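Vamholm Motors opens second used car site and adds inspection bay at Tultik Road

Used car dealer Vamholm Motors has opened a second sales site on Tultik Road, two miles west of its original lot. The new site has space for 54 vehicles, a four-lift service shop and a separate inspection bay where every car bought in by the company will be checked before it goes on sale at either location.

The Tultik Road site opened to customers in April. It was formerly a tile warehouse and had stood vacant before Vamholm Motors took on the lease. The building has been rewired, the floor has been leveled and sealed, and the front wall has been replaced with glass along the showroom side. The entrance has been moved to the east side of the lot so that drivers turning left from the highway no longer have to cross the truck lane.

The original lot on Vamholm Street stays open with the same hours and the same sales staff. It will concentrate on pickups, vans and larger SUVs. Compact cars, sedans and hybrids have moved to Tultik Road. A customer who wants to compare vehicles at both sites can ask for a car to be driven across, and there is no charge for this.

"We ran out of room at the first lot a long time ago," said Kęstutis Mockus, owner of Vamholm Motors. "We were parking cars three deep, and if somebody wanted to drive the one at the back we had to move the other two first. People were patient about it, but it used up a good part of their lunch hour. At Tultik Road every car can be driven straight out."

Inspection before sale

Until this spring, inspections were done in the service shop on Vamholm Street between customer repair jobs. Cars sometimes waited more than a week for a lift. The new bay is used only for incoming stock and has its own two technicians.

Each car goes through the same written checklist. It covers brakes, tires, suspension, steering, lights, fluids, battery condition, air conditioning, seat belts, window and door operation, and a road test that includes a stretch of highway. The technician who does the work signs the sheet. Buyers get a copy with the sales paperwork and can ask to see it earlier. Anything that was repaired or replaced is listed, along with anything that was noted and left alone, such as a stone chip or a worn floor mat.

Irfan Latuheru, service manager for both sites, wrote the current version of the checklist. It replaces a shorter one that the company had used since it opened.

"The old sheet had a box for brakes and you checked it or you didn't," Latuheru said. "Now we write down the pad thickness at each wheel. If a customer comes back in a year, we can look at the number and tell them how fast the pads are wearing. It takes longer to fill in and I think it is worth the time."

Hybrid models get an added battery test. The result is printed and attached to the sheet. Cars that do not pass the inspection and are not worth repairing are sold at auction to the trade and are not offered on either lot.

Warranty and returns

All vehicles sold from either site with fewer than 100,000 miles on the odometer come with a limited powertrain warranty of 5 months at no added cost. Longer cover can be bought at the time of sale. Vehicles with higher mileage are sold with a shorter warranty, and the term is printed on the window sticker next to the price.

Customers may also return a car for exchange within five days of sale, as long as it has been driven fewer than 250 miles and is in the same condition. The exchange can be made against any vehicle at either location, with the price difference paid or refunded. Full terms are available at both sales desks.

Prices at the Tultik Road site are marked on each windshield and match the prices on the company website. The lowest-priced car on the lot when it opened was listed at $3,765. Document fees are shown as a separate line on the sticker so that buyers can see the total before sitting down with a salesperson.

Financing and trade-ins

Financing at both sites is handled by Neema Wanyama, who joined Vamholm Motors from a local credit union. She works with several lenders and can meet with customers by phone or in person. Customers who already have a loan approved through their own bank are welcome to use it.

"A lot of people come in with a monthly payment in mind," Wanyama said. "I ask them to look at the full amount they will pay over the life of the loan as well. Sometimes a car that costs a little more up front works out cheaper because it qualifies for a better rate. I would like people to take the figures home and read them before they sign."

Trade-ins are accepted at both locations. An appraisal takes less than an hour in most cases and the written offer is good for seven days. Owners do not have to buy a car from Vamholm Motors in order to sell one to the company. They should bring the title, a photo ID and all keys. If there is still a loan on the vehicle, the account number and lender's phone number are needed so that a payoff figure can be requested.

Staff and local suppliers

With the new site, Vamholm Motors now employs 41 people. New positions were filled in sales, service, detailing and the parts counter. Two service technicians who started as part-time lot attendants have moved into full-time jobs in the inspection bay after completing their training.

Dewanti Ngui has been named site manager at Tultik Road. She previously ran the sales desk on Vamholm Street and will be at the new location every day the showroom is open. Her duties include staffing, stock levels and customer complaints, which can be sent to her directly through the contact form on the website.

"Most of the people buying from us live close by and a lot of them have bought from us before," Ngui said. "They wanted to know if they would be dealing with strangers at the new place. Half the team moved over with me, so they will see faces they know."

Seat repairs and interior trim work for both lots are done by Meltero Upholstery, a family business located on the same street. Meltero collects vehicles in the morning and in most cases returns them by the end of the next working day. Melur Ginting, who manages the Meltero shop, said the work from Vamholm Motors is mainly torn seat bolsters, sagging headliners and worn armrests. Meltero also carried out the seating work for the customer lounge at Tultik Road, which has a coffee counter, free Wi-Fi and a desk with outlets for people who need to work while their car is being serviced.
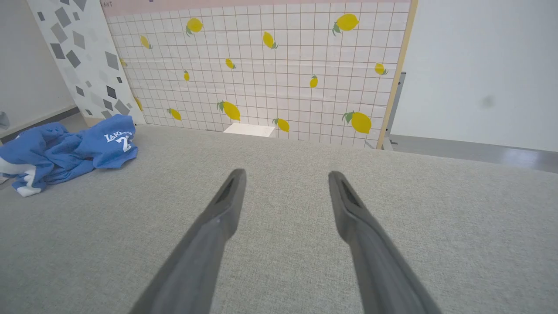
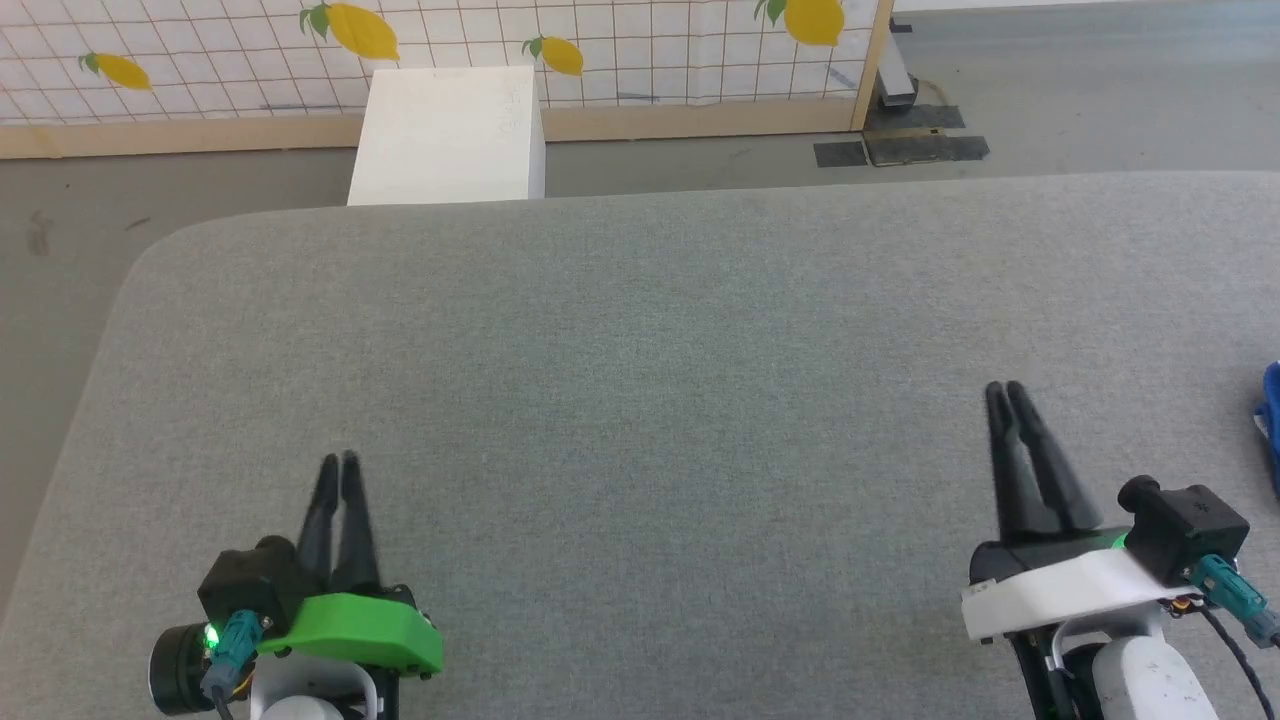

Service appointments

The service shop at Tultik Road is open to all drivers, including those who bought their vehicles elsewhere. Oil changes, tire rotation and battery replacement can be done without an appointment before 11 a.m. Other work should be booked by phone or online. Customers will get a written estimate before any repair is started, and the shop will call for approval if the cost changes.

A shuttle runs between the two sites and will drop off customers within five miles of either one. It leaves Tultik Road every hour from 8 a.m. until 5 p.m. Loaner cars are available for repairs that will take more than a day - these need to be reserved when the appointment is made, and the driver must be at least 21 and have proof of insurance.

Parts can be ordered at the counter in either location. Orders placed before 2 p.m. normally arrive the following morning. The parts counter at Vamholm Street will keep its stock of truck and van parts, and items for smaller cars will be held at Tultik Road.

Hours and directions

Both showrooms open at 9 a.m. and close at 7 p.m. on weekdays, with shorter hours on weekends. The service shops open at 7:30 a.m. Early drop-off is possible at both sites using the key box next to the service door. Customers using the box should fill in an envelope with their name, phone number and plate number.

Drivers coming from downtown should take the second exit at the traffic circle and follow Tultik Road past the feed store. Customer parking is on the right, in front of the glass wall. The spaces along the fence are for service vehicles.

About Vamholm Motors

Vamholm Motors is an independently owned used car dealer with two locations. It sells and services pre-owned cars, pickups, vans and SUVs of all makes, and buys vehicles directly from the public. Current stock, prices and service booking are available on the company website.

Media contact: Dewanti Ngui, Site Manager, Vamholm Motors, Tultik Road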